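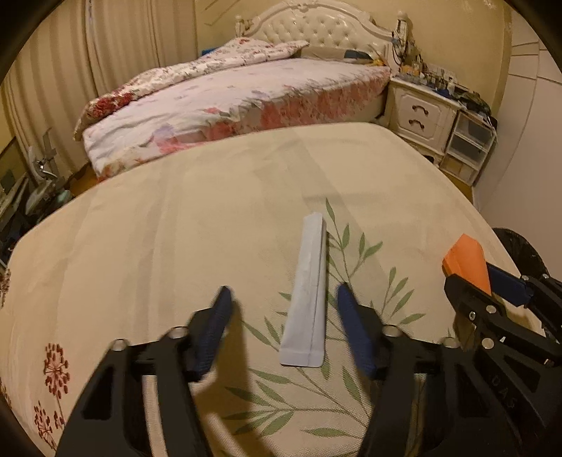
Trallum Household Handling Set
Data card and README, March release

Summary

The Trallum Household Handling Set is a collection of short demonstrations of everyday handling tasks, recorded by people using hand-held grippers in furnished homes. It is intended for training and evaluating policies that learn from demonstration. The release contains 3258 episodes from 32 homes, covering 64 task descriptions. It is maintained by the Pladby data group. Questions about content or access should be addressed to Colleen Desjardins, release coordinator.

Contents of the release

Each episode consists of wide-angle video from a camera mounted on the gripper, the gripper trajectory, the jaw opening at each time step, and one task description in plain English. Episodes are grouped by home and then by task. Home numbers were assigned at random and carry no information about location.

episodes/ — one folder per episode
tasks.csv — task descriptions and their families
splits/ — lists of episodes for training, validation and test
calibration/ — lens and gripper parameters, by device
CHANGES.txt — corrections since the previous release

Task families

The 64 task descriptions fall into 9 families. The thin packaging family covers paper sachets, envelopes and similar flat items picked up from soft surfaces, including made beds and sofa cushions. Patterned bedding was kept in place, and operators were asked not to smooth or replace it before recording. Other families cover folded cloth, bottles and jars, drawers, cables, books, tableware, small boxes and lids.

Collection procedure

Operators completed a training session before their first home visit. At each home they selected a task from the assigned list, placed the object, and began recording with the jaws open. A demonstration ends when the object has been released at its goal position and the gripper has been drawn back. Furniture and personal items outside the work area were left as found, with the exception of the items listed under Privacy.

Two grippers are used for bimanual tasks. In single-gripper tasks the second device may be set down within view or held still by the operator. Users who train on single-gripper tasks should read the field active_device and should not assume that only one gripper appears in the video.

Annotation

Task descriptions were written before collection and checked against the video afterward. A reviewer at Podov marked each episode as success, partial or failure. Failed episodes are retained and are labeled as such — they make up a small share of most families and a larger share of thin packaging, where items slide or fold under the pads. Disagreements between the operator's own label and the reviewer's label are recorded in the field label_conflict.

Splits

Splits are made by home. No home appears in more than one split. Results reported on splits made by episode are not comparable with the figures distributed with this release.

Known limitations

The lens produces strong curvature toward the borders of the picture. Video is supplied without correction; the Krishnan toolkit reads the calibration files directly and can be used to rectify it.

Bedrooms and kitchens are over-represented. Few episodes were recorded in low light. Contact force was not measured, and jaw opening should not be used as a substitute for it.

Privacy

Residents gave written consent to recording in each room used. Mail, photographs and identity documents were put away before work began. Audio was not recorded. A resident may ask for the episodes from a home to be withdrawn at any time, and withdrawn episodes are removed at the next release. Holders of earlier copies are required to delete them on notice.

Permitted use

The set may be used for research and teaching. Attempts to identify homes or residents are prohibited. Redistribution, in whole or in part, requires written permission from Pladby.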